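Buying two arms on a small shop's money: a talk with the equipment lead at Metstead

Metstead repairs and resells cabling and small electronics out of a long low building in Grenow. Old power leads, network cable, chargers, connectors, whatever comes in the door in a box. The equipment lead has been there 14 years and handles every purchase over the price of a decent vise. We talked at the bench, then in the lunch room, then at the bench again as the phone kept going.

First question was the obvious one. Why arms, and why now?

"Sorting," was the answer. "Sorting eats the day. Cable comes in mixed, it has to go out by type. You can't price it till it's sorted."

The shop had looked at automation before. A conveyor system, quoted by a dealer, turned down flat. Too long for the room, and the quote left out the guarding and the electrical work. "We'd have bought the belt and then had no money to plug it in. I still have the quote. I take it out when a salesman comes."

So this time the budget was written the other way around. Start with the room, the power, the bench and the spares. What's left is for the arms. It made for an awkward meeting with the owners, who wanted to see the price of a robot on the top line and got the price of an outlet.

"They asked me was I serious. I said the outlet is the one thing on this sheet I'm sure about."

The plan was to buy two arms, both small, both from Idar, the dealer the shop already used for bench tools. Quotes also came in from Weerasinghe, which sells used equipment and was a good deal cheaper. It was close. What tipped it was lead time on replacement grippers -- Idar would hold a pair on the shelf, Weerasinghe would have to go looking. "Cheap arm, no gripper, that's a coat rack."

Why two and not one? Here the answer got longer. Cable is a two-handed job. One hand holds the plug, the other finds the end. A person does it without thinking. With one arm you drag the whole knot across the table and it brings its friends along. The shop borrowed a single arm for 2 weeks before the order went in and that was pretty much the finding. It was also the best money not spent in the whole project, in the equipment lead's words, and should be a line in anybody's plan: try it with your own junk, not the dealers neat samples.

What did the first budget miss?

A laugh. Then a list, fast. Cable for the arms themselves, extra lengths, plus ties and clips. Bins -- they went through several kinds. Panels for the bench walls. Hand tools that stay at the bench and don't get walked off with. Shipping, which was charged twice, once by mistake, and took all of July to get back. Time to train people, which had been put down as zero.

"Zero! I wrote that. My own handwriting. Training is the most expensive thing we bought and I wrote zero."

The figure now used for planning is 4 hours a week per bench, for as long as the bench exists. Not just the first month. Settings drift, the mix of stuff coming in changes, someone new starts. 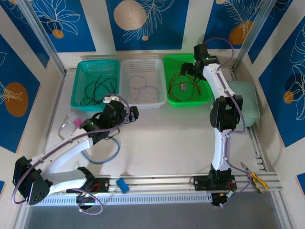 Page last changed: July

Colored baskets along the back of the bench, teal, white and green, cost next to nothing and got argued over more than the arms did. Mesh, plastic, bought off the shelf. The black cables were in the teal one when we stopped by, and the right arm had its gripper down in the green. The equipment lead likes that a basket can be swapped for another color with no paperwork. "If it's under lunch money I don't ask anybody."

Both arms sit on one rail, and this was a budget choice too. A shared rail meant one bench to build and one spot to bolt down. The downside is that if the rail has to come out, both arms stop. They talked it over and took the risk. Would the shop do the same again? Probably. Ask after the winter.

On payback the answer was short. No number. The owners wanted one, got a range, didn't love it. The equipment lead won't give a date for when the bench pays for itself and thinks dealers who do are guessing with your money. What gets tracked is boxes waiting at the door in the morning, written on a whiteboard, and what the shop spends on spares.

Next year's sheet is already started. No third arm on it. There's a line for spare grippers, a line for a better lamp, a bigger line for training, and one marked "don't know yet" that the owners have asked to have removed twice.

"It's staying," the equipment lead said, picking up the phone again. "Last time, that's the line we used first."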